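Spoken word levels: how far under the music bed?

plesov_tapes
I'm mixing a live poetry set recorded in October at the Grirnum. Reader on one mic, upright piano on a stereo pair. The poet is Eilidh Nisbet, who drops to near whisper at the ends of lines. With the piano at performance level the last word of most stanzas disappears. I have tried a high-pass on the piano and it thins out the left hand. Compressing the voice brings up the room. What are people doing here?

omazza
Ride the fader. Automate the voice by hand, phrase by phrase, before any compressor. Then compress at 2:1 with a slow attack. A whisper that needs 6 dB of gain should get it from automation, where you can see it, and the compressor should only be catching peaks.

Ottavio Mazza

grirnum_regular
I was at that show. The endings were hard to hear in the room too, and that was how she performed it. If you lift every last word by 6 dB you are making a different recording. I would leave the dynamics and put a lyric sheet in the release.

omazza
A listener on a train does not have the room. They have earbuds and road noise. In the hall you could watch her mouth, and that accounts for a good part of what you think you heard.

plesov_tapes
Both points taken. The label is Drallamow and they want it to work on headphones, so some lift is going to happen. Question is how much, and whether to duck the piano instead. We're going through the stems at the table here this afternoon, so I can try things and report back.

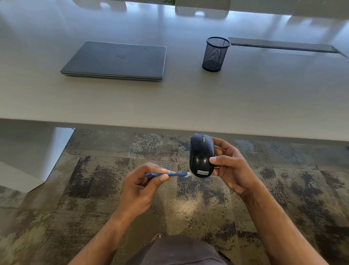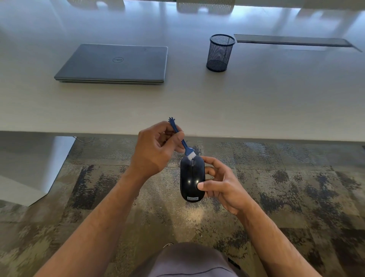
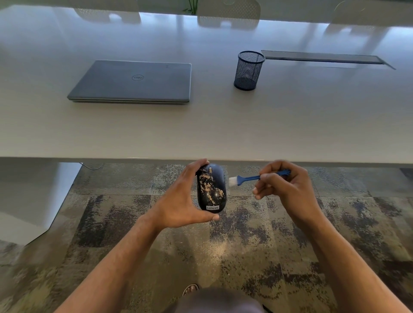 Dell laptop and pen cup on the table

lowshelf
Duck the piano, but only in the band the voice needs. Dynamic EQ on the piano bus, keyed from the voice, centered on 800 Hz with a wide Q, 2 dB of reduction at most. The left hand stays where it is. Full-band ducking on solo piano is audible every time the sustain pedal is down.

grirnum_regular
800 is too low for a whisper. There is no pitch in it, only breath and consonants. You want the cut well above that.

lowshelf
For the whispered words, yes. For the rest of the set she is speaking at normal level and 800 is where the piano's right hand sits on top of her. Use two bands if you want both. I'd still start with the lower one.

plesov_tapes
Tried it on track 4. The dynamic EQ at 800 cleaned up the spoken parts and did very little for the endings, so you are both right so far. Added a second band higher up and then rode the last words by hand. Ended up at 4 dB of lift on the worst ones. At 6 the piano bleed in the vocal mic came up with it and the stereo image pulled toward the center.

omazza
That is bleed, and no plugin will remove it cleanly. 4 is fine. Check the polarity of the vocal mic against the piano pair before you commit. If it is off, the low end changes every time you move the fader.

majumder_b
Same problem on a harp and voice record last year. Polarity was the answer for half of it.

plesov_tapes
Flipped it. Left hand is noticeably fuller -- I had been blaming the high-pass for that. Taking the high-pass off altogether and redoing the rides from the top of the set.

grirnum_regular
Still think track 4 should be left alone. The piano is meant to cover her there.

plesov_tapes
I'll send Eilidh both versions of that one and she can choose.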